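Dellura Releases Version 2 of Its Grasp Planning Software

BRUNDASVILLE, April – Dellura, a maker of control and planning software for robot arms, has released version 2 of Gumel, its grasp planner for cluttered workspaces. The update is available now to all current license holders.

Gumel takes images from a camera, works out which objects are within reach, and sends the arm a path and a finger opening for each one. Version 2 replaces the old fixed list of grasp types with a planner that scores grasps while the arm is moving. If an object shifts or a better approach comes into view, the path is updated without stopping the arm.

"Our customers kept telling us the same thing. The planner was fine until two objects touched," said Brenda Nuttall, head of product at Dellura. "We spent most of the past year on that one problem. Soft shapes, thin stems, things leaning on other things."

The company tests each build on tabletop layouts made up of household items and artificial food. Layouts are changed between runs, and the software is given no model of the objects in advance.
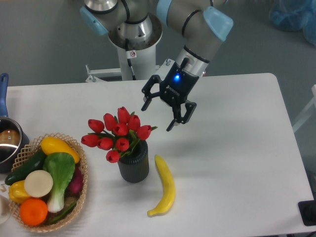 A test layout for Gumel, with artificial tulips, a banana and a basket of produce in reach of the two-finger gripper.

In internal testing, version 2 was run through 2,370 grasp attempts on 74 layouts. Median planning time per grasp fell by 47 percent compared with the previous release, measured on the same computer.

The release also includes a replay tool called Halás. It stores the camera images, the candidate grasps and the commands sent to the arm on one timeline, so an engineer can step back through a failed pick and see which grasp the planner chose and what it scored. Logs from the previous version can be opened in Halás, but they will not show candidate scores.

"Before this, finding out why a pick failed meant reading three log files side by side," said Gunhild Kvaran, who leads the perception team. "I wanted something I could open and scrub through. We built it for ourselves first."

Existing configuration files will load in version 2 without changes. Users who have written their own grasp types will need to convert them with the script supplied in the installer – the old format is no longer read directly.

Gumel runs on Linux. Release notes and the conversion guide are included with the download.

About Dellura
Dellura develops planning and perception software for robot arms used in research labs and light industry. The company is based in Brundasville.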